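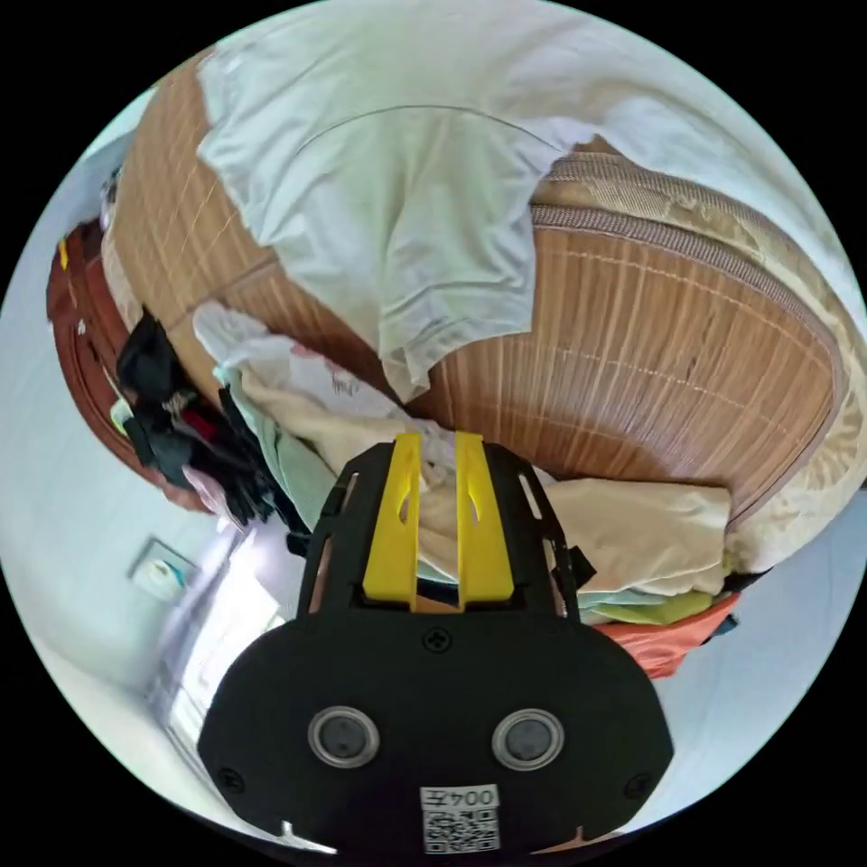

Clisteo

Two-handed laundry demonstrations from the Plostness student robotics club

What this is

Clisteo is a set of recordings of people sorting, flattening and folding clothes while holding a gripper in each hand. We made it for the soft objects round of the Sinimov student competition, having learned at the previous one that our robot could stack cups beautifully and was defeated by a sock.

Each gripper has its own camera, so every recording comes as a left view and a right view, plus finger opening and estimated hand position. The idea is that a policy trained on it should learn to tidy clothes. So far ours has learned to hover over clothes in a concerned manner, but the data is better than our model and you may have more luck.

Status: usable, still growing slowly. The layout may change before the next competition, though the people who would have to change it have exams.

What's in it

We recorded 1,274 takes. Of those, 906 survived checking and are in the release. A further split, called "neat", holds 268 takes in which the finished fold would pass inspection by somebody's mother. Start there if you only have a small machine.

Tasks, using the names in the task field:

pick_from_heap: take one item out of a pile and put it down clear of the rest
spread: lay a garment flat, collar away from the operator
fold_top: fold a shirt or similar, sleeves first
fold_bottom: trousers and shorts
stack: put a folded item on another folded item
rescue: anything that starts halfway through a mess

The rescue task was invented when we noticed that a quarter of our fold_top takes stopped being fold_top takes quite early on. Relabelling them was quicker than doing them again, and they have become the most downloaded part of the set.

Where it was recorded

At home, on beds. The club has a lab bench with excellent lighting, and everything we trained on it stopped working as soon as it met a duvet. Beds are soft, low and covered in things that aren't part of the task. A bamboo mat is a particular pleasure, as the slats make stripes that an early version of our segmentation took for a very large number of trousers.

Clothes were not washed, ironed or chosen for the occasion. Operators were told to leave other items where they lay. If there was an alarm clock by the bed, it stayed by the bed.

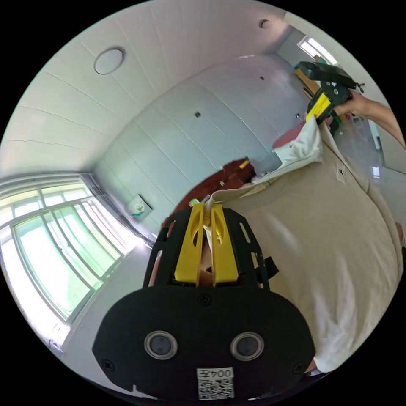 Left gripper closed on a fold of cream fabric, second gripper held up on the right.

How a take goes

The operator starts with both grippers in view of each other for a couple of seconds. The alignment script needs this. It also gives you a chance to find out that the grippers are swapped, so please read the labels on the backs before you start. Every operator has ignored this sentence at least once, and that includes the one who wrote it.

After the start pose, do the task at an ordinary pace. Don't use your real fingers. Don't hold the cloth down with your elbow. If you drop something, pick it up with the grippers and carry on, and mark the take with dropped = yes. Finish by lifting both grippers clear of the cloth and holding still until the beep. Takes with no still period at the end were thrown out by the checker, which accounts for most of the missing ones.

We asked people to stop after half an hour. Folding with pincers is harder on the wrists than it looks, and the folds get visibly angrier.

Layout on disk

Each take has its own folder containing left and right video, a table of hand positions, a table of finger openings and a small notes file. The notes file gives the task, the garment type, the colour as the operator saw it, and a free text comment. Colour names were never standardised. You will find beige, cream, oatmeal, "sort of biscuit" and, from one operator who had clearly had enough, "cloth".

Garment types come from the Turunen list, an eleven-item scheme (written as numbers 1 to 11 in the tables) named after the corridor where we argued about it. Type 11 is "other". Type 11 is large.

Loading

Run the load script with the path to the release folder and the name of a split. It checks that left and right have the same length and complains if they don't. If it complains about timing on the first few takes, use the repair option. Those were recorded before we learned to sync the clocks and have been shifted by hand, by eye, late at night. 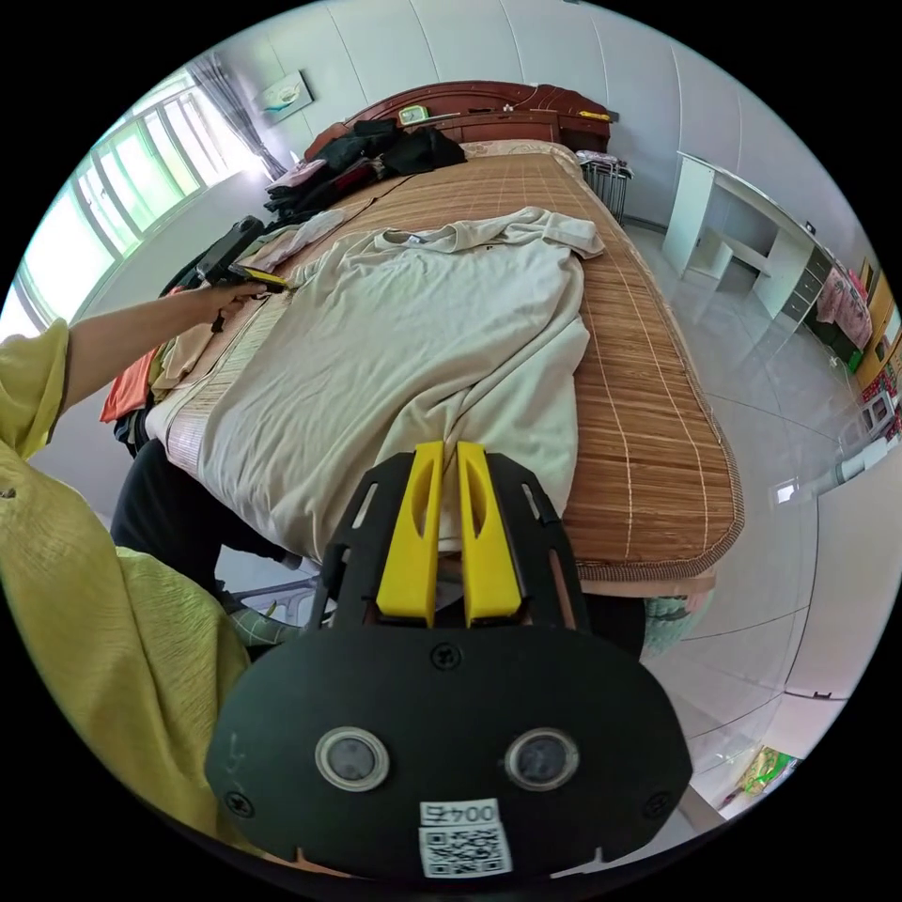

The spread task has the widest range of quality and is worth a word of warning. A long shirt or dress can be spread in any number of ways, and our operators found them all. Some work from the collar down. Some lift two corners and let it fall, which looks marvellous in one take out of five. We kept both styles and recorded which was used in the method field, filled in from the video afterwards and blank where the reviewers couldn't agree.

Known problems

The view is very wide and very curved. Straight things aren't. Calibration values are in the release folder, and if you skip them your bed will be a banana.

Windows blow out to white in daytime takes. We left exposure on automatic.

Operator clothing is often in view, and is sometimes the same colour as the clothing being folded. We haven't masked it. At least one early model tried to fold the operator's shirt, and in fairness went about it sensibly.

Nearly everyone in the club is right-handed, so the right hand does the clever work and the left hand mostly holds on.

Thin fabric slips out of the fingers without the finger opening changing much. Don't use finger opening alone as a grasp label. We did, and that was most of September.

Privacy

Operators agreed to release and could withdraw any take up to publication. Faces were checked for and takes showing one were dropped. Sound was never recorded, which is for the best. If you spot something you think shouldn't be there, write to us with the take number and it will come out of the next version.

Using it

Free for teaching, research and competition entries, including entries against ours. Please credit the Plostness club and say which split you used. Don't use it to identify people or their homes.

Contributing

New takes are welcome, above all fold_bottom, which everybody avoids. Run the checker before sending anything. Left-handed operators go to the front of the queue and get first choice of biscuits.

Contact

Merja Saarinen looks after the release and answers through the club's project page. Questions about calibration also go to Merja, though she would like it known that she has already written a page about calibration.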